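28 July 2019

Sunday, and very quiet, so I gave the whole morning to the framing task. The idea is still the one Győző and I settled on before his trip: show the robot by hand how a person gets a folded page to lie flat in a picture frame, and only after that let anybody near the remote control. I was doubtful at first, but I've come round to it. When I drive the arm through Skudgate I get so busy steering that I forget how I would do the job myself, and the demonstrations come out stiff and fussy.

So today was all bare hands, camera at head height, one page at a time. I kept to car brochures — the folds are stubborn and the paper has a nice bit of spring in it, so you really have to press.
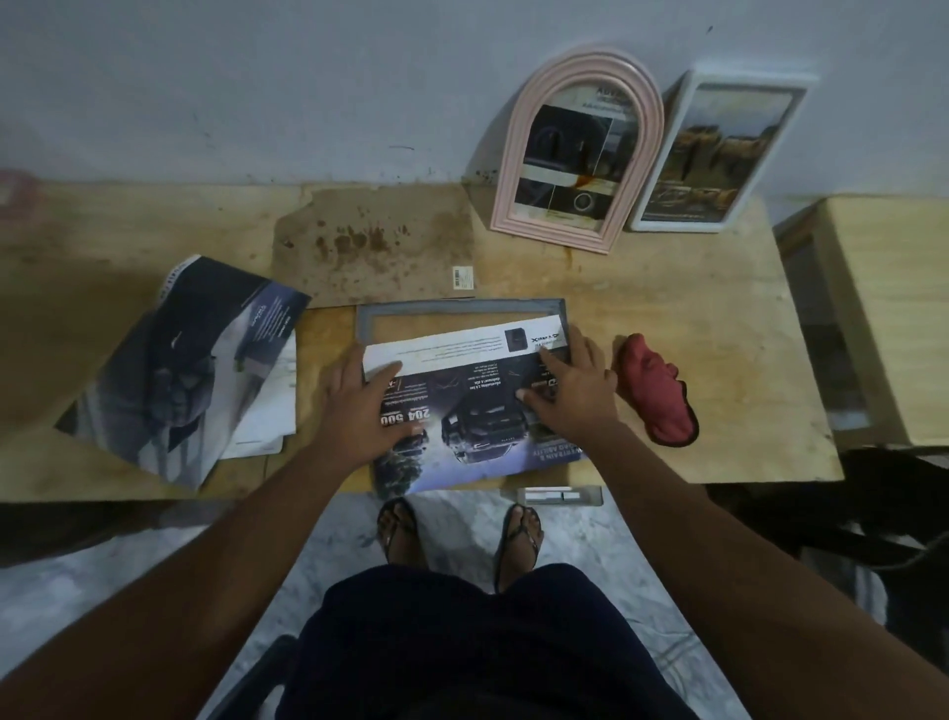

What I keep noticing is how much the spread of the fingers matters. One hand holds, the other goes looking for the corner, and I never decide which is which beforehand. I'd like us to label that holding hand properly, Győző, even if it means going back over the 159 takes we already have. I know, I know.

I threw out 3 takes today, all for the same silly fault: I lifted both hands at once and the page slid. Kept 6 that I'm happy with.

For tomorrow: try the same thing by remote control, slowly, with the left gripper doing nothing but holding. Also ask Stundent about softer finger pads.

Trygve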